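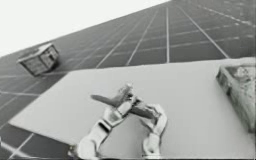
Toy airplane over the table, computer rendering.

RIRHOLM PARK NOTES, 2020-09-21

Quick one this time, lots going on. The log flume at Rirholm is open again after the summer refurb. Same layout as 1987, same two drops, but the channel has been relined and the boats sit lower now. You will get wet. Front row especially.

Biggest change is the cave section. New lighting, new sound, and the old troll finally moves his head again (he'd been stuck facing the wall since May). Gearóid Scanlon did the audio and says the waterfall track is all new recordings. Sounds great in the first half, a bit loud by the lift hill imo.

Boats are loading 4 to a group, one group per boat, so the line looks worse than it is. I waited 40 minutes and rode twice.

Other bits:

Skokudel, the spinning coaster, closed weekday mornings for track work. No end date yet. Check the board at the gate.

Irard Theater still dark. Niamh Ó Dubhghaill tells me the winter show is cast but wont give up the title. I tried.

Ó Conaill's has the cinnamon pretzels back, at the stand by the carousel, not the one at the entrence.

Season passes from this year carry over to next. Bring the old card, they swap it at guest services.

More on Skokudel when I hear something.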